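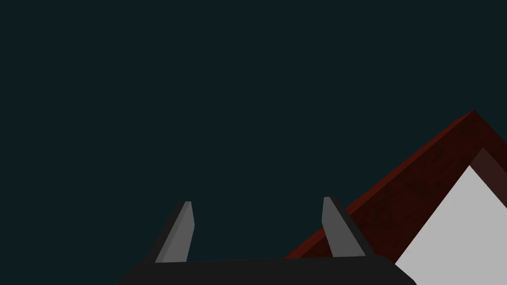 Workshop tips: gripper software in the simulator

Small things that save time when you set up a pick-and-place job at the bench. Most came out of the Undus build, and a few were sent in by readers.

Name your frames before you write any motion code. Use one name for the wrist, one for the point midway between the fingertips, and one for each bin. If the tip frame is off by the length of a finger, every grasp will be off by the same amount and you will blame the camera.

Check which way "open" goes. Some drivers count the gap between the fingers, others count how far the motor has closed. Write a two-line test that opens the gripper, prints the value and stops. Keep the printout with the config file.

With a wrist view, look for the fingers first. They should show up in the same place in every image. Save one image with the fingers open and nothing between them, then make a mask from it so the segmenter doesn't report the fingertips as parts. Make a second mask for fingers closed.

A big tilted box beside one finger is hard on edge detectors. The rim gives you a long strong line and the inside panel gives another, and the planner may be handed either one. Fit the outer rim only, and throw out any edge that runs behind a finger. Where the box runs out of view on one side, don't let the code guess the missing corner. Back the wrist off and take another look.

Plain dark backgrounds make everything look easy. Train or tune on them if you like, but run the same code over a cluttered bench before you trust the score. On Prevow we had 964 test views, and 679 passed with the plain background. With clutter switched on, 260 passed.

Pad the collision shapes. Give the gripper base its own box, wider than the model. People remember the fingers and forget the base, and it is the base that hits the rim on the way down.

Plan the approach in two moves. First go to a point straight back from the grasp, then come in along a line with the speed turned down. If the second move fails, go back to the first point and replan from there. Don't replan from halfway in.

Log the joint values with every saved image. An image without them can't be replayed. Forty bytes of text is cheap.

From Apinya Yimyam, Tanasarn: set the random seed at the top of the script and write it into the file name of the log. She also keeps a text file of seeds that broke the planner and runs those before anything else.

Cleaning up old runs: delete the rendered images, keep the logs and the scene files. You can render the images again if the simulator version is written down. If it isn't, keep everything.

Next page: cable ties, labels and the Puvton tool rack.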